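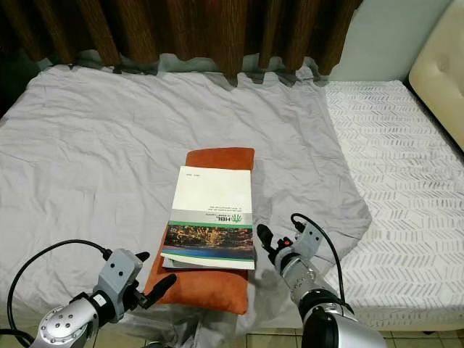

Room preparation at Plarero: the two arms at the bed, with booklets on the orange cushion.

Since March, the guest house at Plarero has used a two-armed system for part of its room preparation. Readers of this blog have asked what the change has meant for the housekeeping staff, and I am now in a position to reply.

The department employs 19 people, and all of them remain in their posts. Their duties have shifted. Placing cushions and printed matter is now assigned to the arms in 7 rooms, while bed linen, bathrooms and final inspection remain with the attendants. Each attendant received training in stopping the system and in reporting faults, and 107 reports were filed in the first season.

Opinion among the staff is divided. Several attendants welcome the reduced bending. Others observe that supervising a machine is tiring in its own way, and that the pay scale does not yet recognize it. Management has agreed to review the scale in December.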